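How to Get the Softness Back in Old Towels 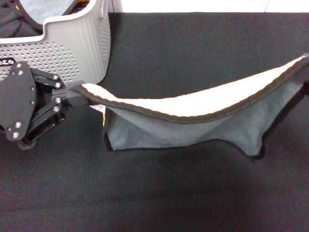 When I moved to this country I brought with me a set of bath towels from my mother's house, and after one winter they became like cardboard. I thought the cotton was finished. My neighbor Perihan Keskin looked at them and told me to wash them again, without any softener, and to see what comes out in the water. I did it in the bathtub and the water became milky. It was old detergent, from many washes.

So this page is about removing what stays inside the towel. It works for cotton towels. For microfiber please follow the label, I have no experience with it.

Why towels become hard

Two things are usually guilty. The first is detergent, when we use too much of it and the machine can not rinse it all. The second is minerals from hard water. In my town the water is very hard, you can see it in the kettle. Fabric softener makes the towel feel nice for a short time, but it leaves a coating on the cotton, and a coated towel does not drink water well.

A simple test: put a few drops of water on the dry towel. If the drops stay on top like small balls, the towel needs this treatment.

What you need

White vinegar, the plain kitchen kind
Baking soda
A washing machine with a hot program
A measuring cup
A place to dry with some moving air

I buy the vinegar in big bottles from Farouk, the grocery near the bus station, but any cheap one is fine. Do not take the brown one or the one with herbs.

The first wash

Put the towels in the machine, and fill it only to the half. They need space to move. I know it feels like a waste of water, and I also used to push everything in at once.

Pour one cup of vinegar directly in the drum. Do not add detergent. Choose the hot program if the label permits it. For white cotton that is normally no problem, but dark colors can lose a little, so I wash my dark ones at warm and repeat the treatment one time more.

Never mix vinegar with bleach, not in the drum and not in the drawer. The gas is dangerous. If you used bleach in the wash before, run the machine empty one time. Also check the manual of your machine, because some makers do not want vinegar near the rubber parts. I do this treatment only a few times in the year.

The second wash

Leave the towels in the machine. Add half a cup of baking soda to the drum, again without detergent, and run the same program. The two washes must be separate. If you put vinegar and baking soda together they make foam and cancel each other, and you have mostly salty water.

If you see bubbles through the glass in the last rinse, there is still detergent inside. Rinse again.

Drying

Take the towels out soon after the program ends. Hold each one by two corners and shake it hard, maybe ten times, until you hear it snap. This lifts the loops that were pressed flat in the spin. For me this step makes more difference than the vinegar.

If you have a dryer, use medium heat and stop when the towels are dry, not later. If you use a line, choose a place with wind and a little shade. Strong sun with no wind gives the hardest towels. I bring mine inside when the edges are still a bit damp, shake them again, and finish them on the rack in the hallway.

Keeping them soft

Use less detergent than the cap suggests. I use 2 tablespoons for a normal load and they come out clean.
Wash the towels apart from clothes with zippers, which pull the loops.
Repeat the vinegar wash in March and again after the summer.

A reader, Abbas Sadeghi, wrote to me that his towels were still stiff after both washes. His were more than 70 percent polyester, so the treatment could not help much. Please look at the label before you start.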